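FOR IMMEDIATE RELEASE
Drenham, 25 July 2019

Dravadance fall season opens in October, new hall, same ticket price

Dravadance is moving. After nine seasons in the old grange the company opens its fall program this October at the Alva, the former feed store on the river side of Drenham. Bigger stage, better heating. Seats for 186, up from 100 at the grange, and every one of them faces front this time.

The opening piece is "Gulletti," an evening-length work for seven dancers, named for the street where the company held its first classes. Two acts, one intermission. Live music for the whole first act — accordion, upright bass, hand drum — and recorded sound after that. Running time is 95 minutes. Suitable for ages eight and up, no strobe, one loud passage near the end of act two.

Tickets are $18, students and seniors $12. Same as last year. Season passes cover all four programs and go on sale at the box office window and by phone in the first week of next month. Passholders from last season keep first pick of seats but have to say so when they call, the old seating chart doesn't carry over. Cash or check at the window, cards by phone only for now. 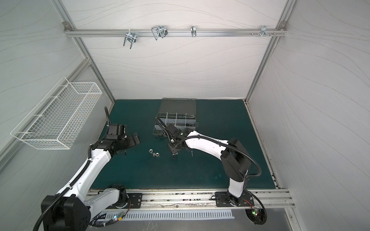 Marit Oakes

Parking is in the gravel lot behind the Alva. 58 spaces, free after 5 p.m., entrance off the side street and not off the bridge road. The 161 bus stops across from the front doors and the last one back to town leaves at 10:40, which gives you time after the evening shows but not a lot. Wheelchair seating in rows A and F, please call ahead so the chairs can be taken out.

Classes move too. Beginner, teen and over-60 classes all go to the upstairs studio at the Alva starting the same week as the opening. Fees unchanged. Soft shoes only on the new floor, no exceptions, and street shoes stay on the rack by the stairs. The teen class is full, there is a wating list.

An open rehearsal is planned before opening night. Free, no ticket, first come first seated. Date to follow. Coffee in the lobby.

Press seats: two per outlet, request by phone or in writing to the Dravadance office. Review copies of the program will be availible on the night.

###

COMMENTS (4)

riverside_reader: Will the matinees still be at 2? Doesn't say.

toetap: So glad about the heating. Wore my coat through all of act two last winter!

grangefan: I'll miss the old place. The balcony was the best seat in town if you didn't mind the post.

riverside_reader: Called the office. Matinees are at 2:30 now.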